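Moser Shared Workshop Opens Its Doors in May to Show Off Dristine, a Snack-Shelf Robot Built by Its Members

FOR IMMEDIATE RELEASE

BROLLTELL STREET ANNEX – Members of the Moser Shared Workshop will hold an open house on a Sunday afternoon in May, and everyone who has ever wondered what goes on behind our big green roll-up door is warmly invited to come and look. The main attraction will be Dristine, a tabletop robot arm that our members have been building, taking apart and building again on the long bench at the back.

Dristine began over coffee, as a good many things do at Moser. Several members had been tinkering with robot parts at home, at kitchen tables and in garages, and they kept bringing their half-finished pieces in to ask whether anyone had the right size screw. Before long there were enough pieces on the bench to make one decent arm, and a group formed to do just that. It now has 12 regular members, ranging from a retired machinist to two high school students, and it meets in the evening whenever the laser cutter isn't booked (the cutter is loud, and people like to talk).

The job the group picked for its robot is a homely one: picking up small groceries and putting them where they belong in a display rack. It sounds easy until you try it. A candy bar is soft in the middle and crimped at the ends, a round container wants to roll, and clear plastic is a real headache for a camera, which tends to look straight through it and see the table on the other side. The group has spent many happy hours arguing about lighting, and the build log, kept in an ordinary spiral notebook, has reached page 237.

The two-fingered gripper has had the most attention. Earlier versions squeezed too hard, and more than one packet of crackers was eaten early as a result. The current fingers carry flat pads and close more gently, and the group is pleased with them – though there is already a sketch of the next pair pinned up over the sink. 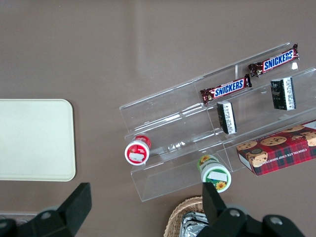

Money for the motors and the control board came from Stasico, a parts supplier a few blocks from the workshop, which gave $2,000 toward the build and has been very patient about exchanges. The rest came from members' own pockets and scrap bins. All of the drawings, parts lists and code will be free to copy at the open house, so please bring a thumb drive if you would like to take a set home and start your own.

Visitors will be able to watch the arm at work, talk with the people who built it, and try steering it by hand from a small controller. Turns at the controller will be given out in 20 slots on a sign-up sheet by the door, and children are welcome to take one with a grown-up alongside. The wood and sewing areas will be open too, and there will be lemonade.

Admission is free. Parking is behind the building, next to the loading dock. Groups and schools that would like to visit at another time are asked to leave a note at the workshop's front desk.

About Moser Shared Workshop

Moser is a member-run workshop with tools for wood, metal, fabric and electronics. New members are taken year-round, and no experience is needed to join.

###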